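Teaching by hand or by remote? Sorting push-button switches
Forum: Small automation, arms and grippers

kutel_bench
Hello all. I am new in this part of the forum, so please be patient with my English.
We have a small arm in our workshop in Comthorpe, with a two-finger gripper and a camera at the wrist. The task is simple on paper: take push-button switches out of a tray and put them in a fixture, cap upwards. Until now I taught it by holding the arm and guiding it. After 30 demonstrations the arm goes to the tray nicely, but it closes on the switch in the wrong place when the switch lies the other way round.
My colleague wants to change to remote control with a leader arm. I would prefer to stay with hand guiding. What do you use?

Skinomby
Remote, without any doubt. When you guide by hand, your fingers and sleeve are in the wrist camera half of the time. Then the policy learns with your sleeve in the picture, and at run time there is no sleeve.

oldrelay
I don't agree with Skinomby. Hold the arm above the wrist and keep your hand behind the camera, and you are not visible at all. By hand you feel the contact. With a cheap leader arm you feel nothing, and I have crushed two contact blocks that way – not a nice sound.

Skinomby
You can limit the gripper force in software. It is one line.

oldrelay
One line which people forget. And the force limit doesn't tell you that the switch is turning between the fingers.

srivastava_m
Before you choose the method, look at your data. How many of the 30 had the switch reversed? If you always put them down in the same direction, the arm has no chance to learn the other one, by hand or by remote.

kutel_bench
I checked the recordings. Only 14 had a reversed one, and in most of these I was slow and corrected myself in the middle. Should I delete those?

srivastava_m
Delete the ones where you let go and grasped again. Keep the slow ones. Then record new ones with both directions in the same tray, and change the positions a little every time.

oldrelay
Also decide where you grasp and stay with it. I take the black body, never the cap. If you take the cap on Tuesdays and the body in the next run, it will go between the two.

kutel_bench
Thank you, this is useful. I will do the new set by remote, so my colleague is happy, and keep the old one to compare. The start position for the new set has the fingers open and one switch each way:

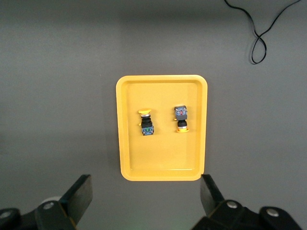 Skinomby
Good, and record the failed grasps in a separate folder. My file from last May has the number 2848 and I still go back to the bad ones when something behaves strangely.

oldrelay
I would still do ten of them by hand, for the moment when the switch goes into the fixture. Remote is fine for the approach, I give you that.

kutel_bench
Can I mix both kinds in one training set? The speeds are quite different.

srivastava_m
You can, but resample them to the same rate first and cut the waiting at the beginning. Try it with the remote set alone before you mix, otherwise you will not know which part helped.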